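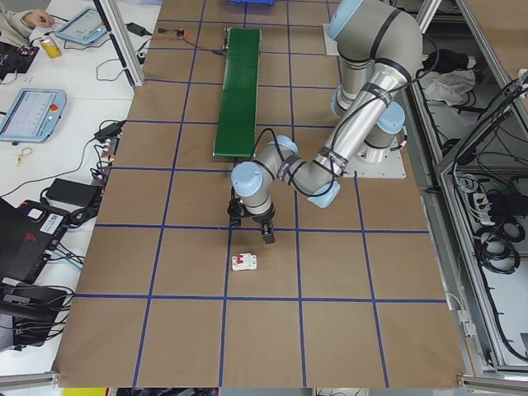
How to watch a robot arm demo without being sold one

Open days are built to impress, and the Clultau one in May was no exception. I went for my own workshop, Munum, where we sort and repack small electrical parts, and I came home with a list I should have taken with me. Use it at your next one.

Step 1. Stand where you can see the gripper.
The arm gets the attention. The two fingers do the work, and that's where most demos fall down. Watch how close they come to the table before they close.

Step 2. Ask what happens if the part moves.
Tape lines on a table are handy for setting up, but they also tell the operator where to put things. Ask for a circuit breaker to be turned 45 degrees and placed across a line. If the answer is "we can do that later", write it down.

Step 3. Follow the part all the way.
Picking up is half a job. Find out where the part goes next, how it gets on to the belt and how it lands at the end.

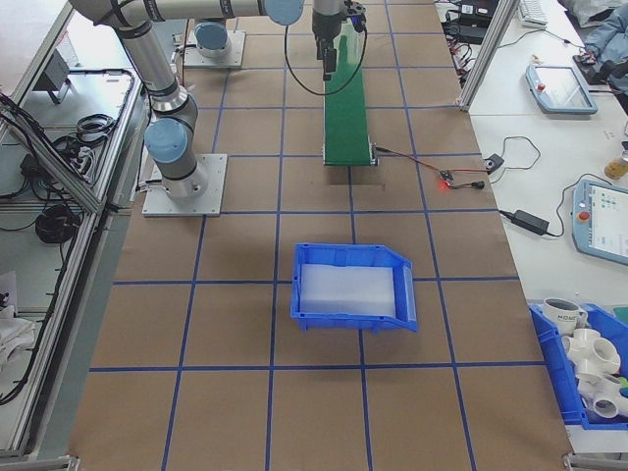

The belt, with the bin below its end. Check how far your own parts would drop.

Step 4. Time it yourself.
The Sabbagh leaflet I was handed promised 800 picks an hour. Use your phone, start at a pick and stop at the next one, and do it at least 4 times. My sums came out nearer 400, and that was with the parts already laid out — our own arrive in a heap.

Step 5. Look at the pendants.
Ask which pendant runs which arm, and who is allowed to press what. Then ask how long it takes to teach a new position, and have them do it while you wait.

Step 6. Get the dull costs in writing.
Guarding, spare fingers, training, software renewals. The quote for the Taser package covered 2 of those.

I haven't ordered anything. I may go back in the autumn with a box of our own breakers, if they'll let me tip it out on the table.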